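Session 4: Folding on a bed

Right, shirts! I know most of you fold on the nearest bed (so do I), so let's do it properly. Lay the shirt flat, smooth it from the collar down, and bring the sides in before you touch the hem.

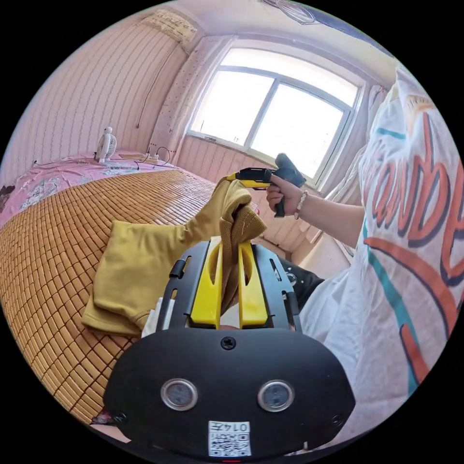 Fig. 4. Mustard-yellow garment, partly folded, one end lifted into a twist.

If yours bunches up like that, put the end down, shake the twist out and start that fold again. Please read the Tistgate handout, page 51, before next time – it's short, I promise!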